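From: Abenezer Yilma
To: refurb-list
Subject: Re: Tower for Drira, no POST after CPU swap

Hsiu-ying Tsao wrote:

> I have the workstation meant for the Drira office and it won't POST with
> the replacement processor. Fans spin up, stop, spin up again. No beeps and
> nothing on either monitor. With the old processor back in it behaved the
> same, so now I don't know whether I broke something or it was on its way
> out already. Memory was left as it came, all modules in. Supply reads fine
> on the tester. Before I strip it: is there an order you'd go in? And do I
> have to take the supply out to get at the lower slots? The Sanura units
> needed that and I'd like to avoid it.
>
> Hsiu-ying

Hsiu-ying,

No, the supply stays put. The slots on both sides of the socket can be reached with the case on its side and the cover off. The Sanura boxes had the supply sitting over the board, so that habit doesn't carry over.

The order I'd use:

1. Mains lead out, hold the power button in for a few seconds, then leave it for six minutes. The standby rail takes longer to drain than people expect.

2. All memory out, both banks. Label the modules by slot as they come out. The end clips are stiff when they haven't been moved for years, so press them down evenly and don't lever the module.

3. Processor out. Look at the socket under a strong light at a low angle, first from one side and then turned a quarter. A bent contact will show as a break in the pattern. Don't touch anything in there with a cloth. If you find paste in it, stop and write to me before trying to clean it.

4. Expansion cards out, including the one under the lower memory slots. The blue clips on the rear edge come up first. I had one board (ticket 185) where a half-seated card held the whole machine in reset, and it took me an afternoon to find.

5. Processor back in, one module in the first slot, front panel lead connected, nothing else. Try it. If it restarts in the same loop, move the module to the other bank and try once more.

If it still loops after that I'd suspect the board or its firmware. The replacement processor may be a later stepping than the firmware knows about, but that wouldn't explain the old one failing as well — unless the heatsink went back unevenly, so check the torque on that too.

On the supply: the tester only tells you the rails are present with almost no load. If you can borrow the load box from the Durán bench, run it at 100 W and watch the 12 V line. The last one I rejected looked perfect on the tester and sagged as soon as it had work to do.

Spare boards are in the Draleo crate, shelf 572. Please write the service tag on the bag of whatever you take out, and put the old processor in a proper tray. Two came back last time wrapped in kitchen foil and both had to be scrapped.

Send me the result of step 5 before ordering anything.

Abenezer
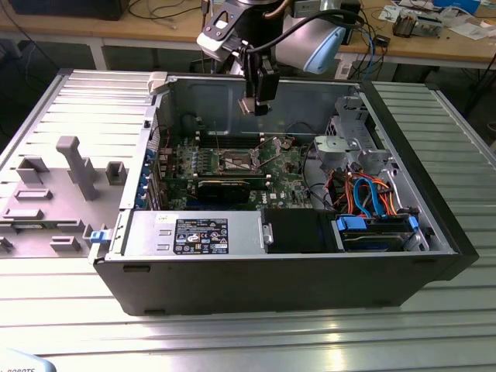 Dell tower on its side: CPU socket with memory slots either side, power supply at near left.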